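Frequently Asked Questions

Stulline Evening Sewing and Mending Classes

Most of what people email us is answered on this page. The rest is usually about parking.

Do I need to know how to sew?

No. Our beginners' course, Matos, assumes you can tell the sharp end of a needle from the other one. If you've been holding your hems up with staples since high school, you'll be among friends. People who can already put in a zip without swearing tend to be happier in Fliditero, the intermediate course.

Do I need my own machine?

Not for Matos, which is all hand sewing: running stitch, backstitch, slip stitch, buttons, darning and a blanket stitch that will look terrible until week four. For Fliditero we have machines you can use, but you're welcome to bring yours. Please bring the foot pedal as well. You'd be surprised how many arrive without it.

How long is a course and what does it cost?

Both run for eight weeks, two hours a night, and cost $149. That covers thread, needles, practice calico and all the tea you can drink. It doesn't cover fabric for your own projects, where your taste is your own financial affair.

How many people are in a class?

We stop at 13. We once tried more and the queue for the ironing board developed its own politics.

Who teaches?

Glória Mota takes Matos. She spent 35 years doing alterations, mostly bridal, and very little alarms her now. Adelino Veloso takes Fliditero. He trained as a tailor and has opinions about pressing, which you'll hear in full during the first session and in instalments after that.

Why does my thread keep knotting?

It's too long. Everyone cuts it too long, on the theory that it saves threading the needle again. Measure from your fingertips to your elbow, add a bit, and cut there. Run it through beeswax if it's cotton. If it still knots, let the needle dangle every few stitches so the twist can work itself out, and use the time to reflect on your choices.
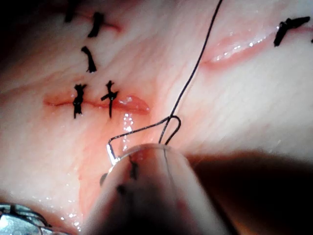
A single thread is also easier to manage than a doubled one. Save doubling for buttons and anything that has to hold up under a toddler. Start with a couple of small backstitches on the wrong side of the cloth, finish the same way, and leave a short tail before you snip. Glória can spot a tail trimmed flush to the fabric from the far side of the room.

What colour thread should I use for mending?

Go a shade darker than the cloth if you can't match it. Lighter thread shows up more once it's sewn in. If you want the mend to be seen, pick any colour you like, and be prepared to tell relatives that you meant it.

Can you just fix my jeans for me?

We can teach you to fix your jeans. If you'd like them done by somebody else, Dallolau, the repair shop two doors up, is quick and fair, and they've heard every story there is about how the inside thigh went. Please wash them first. They've asked us to mention this.

Do you take teenagers?

From 14 up, with a parent's okay in writing. They're generally better at it than the adults and kind enough not to say so.

What if I miss a week?

Come early the following week and we'll catch you up over a cuppa. Miss three and we'll start to suspect you've taken up pottery.

Can I get a refund?

Full refund up to seven days before the first class. After that we can move you to a later course, once. We don't refund for discovering that you hate sewing, though we do sympathise.

When does the next course start?

The next Matos course starts in June. Fliditero follows when Adelino is back from visiting his sister. Put your name on the waiting list and we'll write to you when the dates are settled.

Where are you, and is there parking?

We're upstairs, postcode 3930, with the entrance off the laneway beside the fruit shop. Street parking is free after six. The spaces behind the building belong to the dentist, who checks.

Page last updated 13 March 2024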